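双臂平台采购预算,第二轮整理

2021年10月9日,星期六

上一篇写的是选型,这一篇只写钱和顺序。预算表已经改了三版,趁周末把想法写下来,免得下周开会又从头讲一遍。

我们要做的是厨房台面上的双臂操作:开关微波炉门、拧旋钮、从沥水架上取放盘子、往水槽里放东西。任务清单去年就定了,一直没动,动的是设备。最早的方案是直接买两条臂,装上就开始采数据。后来我把这个方案推迟了,先做仿真,再决定买什么规格。

推迟的原因很具体。Junach 那边给的报价里,臂展分两档,差价不小。长的那一档能够到台面最里侧,短的那一档要看底座怎么摆。光看图纸我判断不了,销售也判断不了,他只会说长的更稳妥。Bạch 的报价便宜一些,但夹爪要另配,交货期写的是9周,而且从付定金那天算起。

所以先把台面在仿真里搭起来,电器和水槽靠里边放,双臂从外侧伸进去。底座的位置、间距、高度都做成参数,一组一组地跑。一共跑了192组底座摆法,每组都走一遍同样的任务清单。

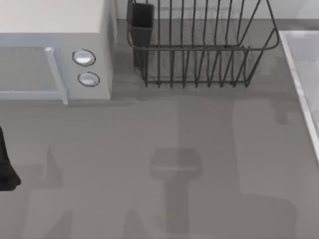

跑下来有几件事影响了预算。

第一,短臂够用,前提是底座往前挪,并且两个底座的间距不能太小。间距小的时候,两条臂在中间互相让路,规划经常失败。这一条直接把长臂从清单里划掉了,省下的钱挪到夹爪上。

第二,夹爪的外形比我原来想的重要。沥水架是细金属丝的,竖杆一根挨一根,夹爪前端太粗就伸不进去。微波炉和沥水架之间只留了一条窄缝,从侧面靠近也受限制。原来预算里写的是标配夹爪,现在改成可换指尖的型号,另加2套备用指尖。备用件一定要跟主件同一张单子报,分开报的话第二张单子要重新走审批,我们去年吃过这个亏。

第三,相机的钱不能省。之前有人建议只用一个固定机位,腕部的以后再加。仿真里试过,手臂一伸到里侧,固定机位就被挡掉一大块,旋钮附近基本看不到。还有阴影,台面是灰的,手臂的影子落上去面积很大,分割模型容易把影子的边当成物体的边。我在仿真里调过灯的位置,能好一些,但去不掉。真机上准备加两盏柔光灯,这一项原来没有,补进了表里。

说一下仿真本身的花费,因为有人会问值不值。软件用的是 Findadari 的年费版,场景模型大部分是现成的,自己改了尺寸。渲染用的机器是组里原有的,没有新买。前后累计跑了719个小时的机时,多数是晚上挂着跑。跟两档臂展的差价比,这笔开销小得多。

目前的采购顺序是这样的。

先买底座和台面支架。这部分由 Ulano 加工,图纸已经发过去,要求前后和左右都能调,不要焊死。仿真里的最佳位置到了真机上肯定会有偏差,留出调节量比算得更准有用。

再下双臂的单。两条一起下,不拆。拆开买能把金额分到两个季度,财务看着舒服,但两条臂可能不是同一批次,控制器固件版本也可能不一样,调试的人要多花时间。

夹爪和指尖跟双臂同时下。相机、灯、线缆放在最后,这些都是现货,到货快,早买了也是放着。

家电不打算买好的。微波炉选带圆旋钮的普通款,任务清单里有拧旋钮,触摸面板的用不上。水槽先不接水,用一个空的盆体嵌在台面里,接水要动装修,那是另一笔预算,走另一个部门。

还有几项没定下来。一是急停和围挡,安全那边的要求还没有书面给我,我先按常规的数填了。二是维保,Junach 的首年包含在报价里,第二年起单独收费,Bạch 是一开始就单列。比总价的时候要把年限拉到一样长,不然看不出谁便宜。我现在倾向 Junach,但要等他们把第二年的价格写进合同附件再说,口头的不算。三是运费和安装调试费,两家的写法不一样,已经去信让他们按同一个格式重报。

预备金留了大约9%。上次做移动底盘的时候没留,结果一个转接法兰都要单独打报告,等了很久。

下周要做的:把 Ulano 的加工报价催回来,把两家的维保条款并排放进表里,再把底座间距那一段的仿真结果整理成一页纸附在申请后面。审批的人不会看视频,一页纸上有一张表就够了。

等单子批下来再写下一篇。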